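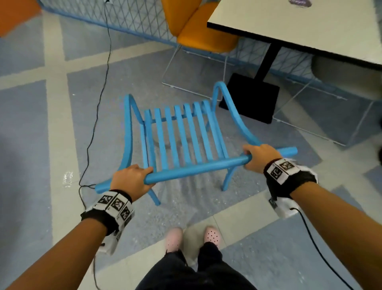
Yesenia Mendoza

You don't need to strip it. If the tube chair still has its soft matte surface all the way round and nothing is flaking, all you're dealing with is dirt between the slats and wherever your hands go when you move it. I have been through this with a set of my own, so I'll write out what I do after the original post below.

Original post, Lợi Trịnh

I picked up a light blue tube chair secondhand in September. The seat is slats that run front to back, and the sides curl up into arms. The seller called it a Kilto but there is no label on it that I can find. The front rail is grubby where people grab it to pull it in and out, and there is gray stuff down in the gaps between the slats. A magic sponge took the gray off one spot underneath but left it shiny, so I stopped. What should I use? Also, it squeaks on the tile when I drag it. The store that sold them new (Ghorbani) has closed, so I can't ask there.

Yesenia Mendoza

OK, the long version.

Take it outside or put it on a towel. Vacuum the slats first with the brush head, top and then underneath. Mix a squirt of dish soap into a bowl of warm water and use a soft cloth, wrung out well. Wipe along the tube. Going back and forth across one spot is what makes shiny patches on mine.

For the gaps, wrap the cloth over a butter knife or use an old toothbrush with soft bristles. Leave the soapy water on the front rail for 3 minutes, wipe, then do it a second time before you decide it hasn't worked. Rinse with a clean damp cloth and let it dry in the shade. Mine gets done 2 times a year.

The shiny spot won't come back. It's underneath, so I would leave it.

As for the squeak, lift it. Get hold of the front rail with both hands, well apart, and it comes up level – pulling on one arm twists the whole thing. Felt pads don't stick to this kind of surface for long. I gave up on them.

Hovbridge42

I just hose mine. It's been on the porch for years and looks fine. Kemolholm has a spray for foam furniture but I never tried it.

Yesenia Mendoza

I would go easy with the hose on a secondhand one. If there's a split in the covering, water gets in and sits there. Check the ends of the front rail first, they stick out and take the knocks.

Lợi Trịnh

Did the soap and toothbrush this evening. The gaps are clean. The rail is better, with one dark mark left near the right side that I'll try again tomorrow. No splits at the ends. I have no idea about the squeak yet, the chair is still on its towel.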